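Plinance is looking for a sorting assistant, part time, for our toy lending store in Clonley

We lend wooden blocks, cubes and small toys to families and playgroups. At the moment we have 1,417 items in our catalog, and 267 of them came in since March and still wait for their number. For this we need a patient person with good eyes.

Your work is mostly at the sorting table. The returned toys come in bins. You take out every piece, look at it from all sides, wipe it and put it back in the right set. Cubes go by color and by size, and small figures go in their own drawer. If a piece is chipped or you cannot find its set, you write it on the list and we decide together.

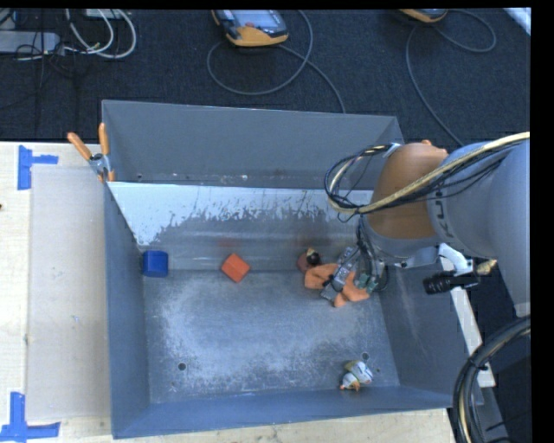
We offer 16 hours per week, always between 8:30 and 12:30, and a quiet room with good light. You should be able to stand for longer time and to lift a full bin with a colleague. Experience is welcome but not necessary -- we will show you the catalog in the first two weeks. Basic English is enough.

Please send a short letter and your resume to Mirjam Frei, Plinance, Clonley. Tell us also from when you could begin. Applications are open until the end of May, and we answer every letter.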